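4.2 Erster Aufräumlauf mit zwei Armen

Jetzt wird es spannend! Bis hierher haben Sie geschraubt und kalibriert, nun darf der Golen zum ersten Mal eine echte Haushaltsaufgabe übernehmen: Bausteine nach Farbe in Kisten sortieren. Klingt nach Kinderkram, ist aber ein wunderbarer Prüfstein – Greifen, Farbe erkennen, Absetzen, und das alles, ohne dass sich die Arme in die Quere kommen.

1. Stellen Sie die Kisten nebeneinander an die Rückwand, so dass beide Greifer sie erreichen.
2. Legen Sie für den Anfang nur wenige Steine auf den Boden, mit etwas Abstand zueinander.
3. Führen Sie die Kabel locker über die Gelenke und bewegen Sie jeden Arm einmal von Hand durch seinen ganzen Bereich.
4. Laden Sie im Menü das Programm 261 und bestätigen Sie die Farbzuordnung der Kisten.

Vorsicht: Während des Laufs nicht in den Arbeitsraum greifen. Auch ein stehender Arm kann jederzeit wieder anfahren.

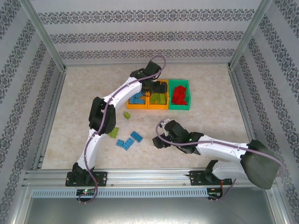
5. Starten Sie mit halber Geschwindigkeit. Bleibt ein Arm länger stehen, drücken Sie Pause und lesen Sie die Meldung ab.
6. Speichern Sie nach dem Lauf das Protokoll, auch wenn etwas danebenging.

Hinweis: Meldung 866 bedeutet, dass beide Arme denselben Stein angefordert haben. Stein etwas verschieben (erst Pause drücken!), dann fortsetzen.

Kann die Maschine nun schon das Kinderzimmer aufräumen? Noch nicht ganz. Bei Marina Karamanlidis, die das Sortierprogramm geschrieben hat, stecken inzwischen 3000 Greifversuche im Modell, und bei einzeln liegenden Steinen macht das Zusehen richtig Freude. Schwierig bleiben Steine, die aneinanderstecken oder hochkant an der Wand lehnen, von Socken und Stofftieren ganz zu schweigen. Wir arbeiten daran und freuen uns über jedes Protokoll, das Sie uns schicken!

7. Zum Beenden beide Arme in Ruhestellung fahren und erst danach den Strom abschalten. Weiter mit Abschnitt 4.3, Greifkraft einstellen.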